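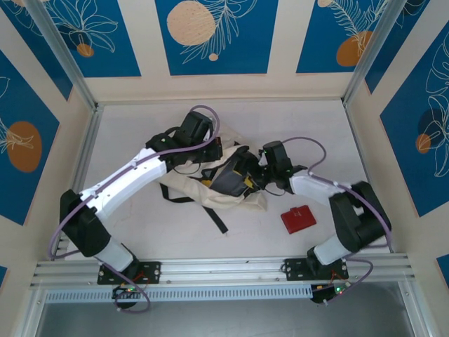 Fig. 1. Both grippers on the tote bag, red wallet off to the right.

Robotics Lab, Week 8 notes — 10/20/21

Cloth is hard. Bag has no fixed shape so you cant just save one grasp point and replay it. Pick the grasp per run.

Two arms, one rail. Move them together or the fabric bunches up. Start slow, speed cap at 20 percent till Bereket signs off on your group.

Watch the strap. Long, drags on the table, easy to catch.

Cables — check the slack over the wrist before every run. Same for the loops under the rail, by the boards.

Logs: save every run, bad ones too. We have 287, need 1,000 by the end of term. Name them group_run, no spaces pleese.

For next time: read handout 2, bring your grasp sketches. Questions to Feven Abera.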